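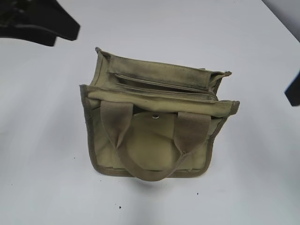 Canvas bag on the white table, handle to the front, grippers clear.

Soft Goods Handling: Frequently Asked Questions

Wesemus Bench Rules, updated June 2019

We love getting questions about the bench rules, so keep them coming! These are the ones that reach us most often from labs starting out with bags, pouches and other things that sag.

Do the rules cover used items?
Yes, and we'd love to see more of them. A faded bag with grimy handles is a great test object. Don't wash it halfway through a series, though. If it has to be cleaned, give it a new item number and start again.

How should a bag be placed at the start of a run?
Upright if it will stand, with the open side up and the handle laid out where the arm can reach it. Let the canvas slump the way it wants to. Please don't stuff it with paper to make it look tidy (we've all been tempted).

Where do the grippers go?
Off to the sides and above the table, not touching the item, until the operator calls start. This is the rule people skip most, and it's such an easy one to keep.

Do straps count as part of the item?
They do! A loop of webbing can catch a finger or drag the whole bag along with it. Write down how the strap lies before each run, including twists. "Loop forward, hanging past the bottom" is plenty.

What about snaps and flaps?
Record each one as open or closed. If you can't tell without touching it, write "not checked" and leave it alone. Pulling snaps is a separate task with its own force limit, covered in the Widmer supplement.

How clean does the table have to be?
Wipe it at the start of each session and again after every 10 runs. A few crumbs between wipes won't void anything.

How many runs make a full series?
100 per item for a basic series, 1,000 for an extended one. You can spread them over as many days as you like, but a gap of over 72 hours means repeating the gripper check first.

Can I reach in and fix the bag during a run?
Only after a full stop, with the arms held. Then log the run as assisted. Assisted runs are welcome in the results, and some of the most interesting notes we get come from them.

We use Plidelia for logging and Soma uses paper sheets. Is either one preferred?
Either is fine. The column names need to match the rule sheet, and that's all we ask.

When is the next revision?
September. Send suggestions through the contact form, with the rule number in the subject line.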